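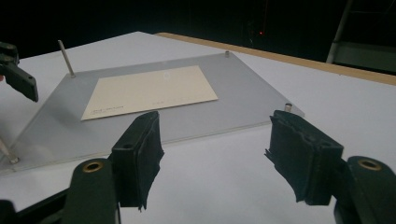
Materials & Handling / Open Papers

Search this archive Enter keyword or author

3.2 Work surface and paper stock

Thin card is hard to lift from a flat surface when its edge lies flush with the table. In the Zerkari layout the work area is therefore a clear acrylic plate held slightly above a white tabletop by metal posts at its corners. The plate is transparent, so an item under it can still be located by eye while another item rests on top. Reflections on the plate vary with viewing angle, and the edges are faint against the white.

Two kinds of stock were used. The upper item is a cream-colored rectangular card with small, faint print near one corner. The lower item is a lighter cream paper. Figure 1 gives one arrangement, with the plate set diagonally on the table, the card tilted on top of it, and a corner of the paper extending past the card.

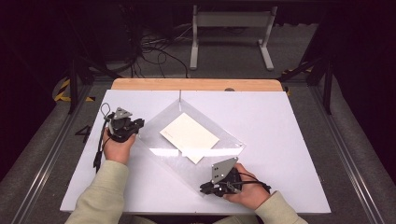
Placement was not squared to the table. A card aligned with the plate edges gives a regular approach direction, and earlier work on the Plallier layout had shown that this hides differences in card stiffness. Orientation was changed between trials, and 17 trials were kept for each pairing of card and paper. A trial was dropped if the card touched the tabletop before it was released.

The card was scored on final position and on visible creasing. Creases shorter than 2 mm were ignored. Stock was replaced at the start of each session, as repeated handling softens the corners.

Comments (2)

paperweight_k: Was the plate wiped between trials? We get a lot of static on clear acrylic in January.

Tatlı lab account: Does the card thickness include the coating? Section 3.1 only gives the uncoated value.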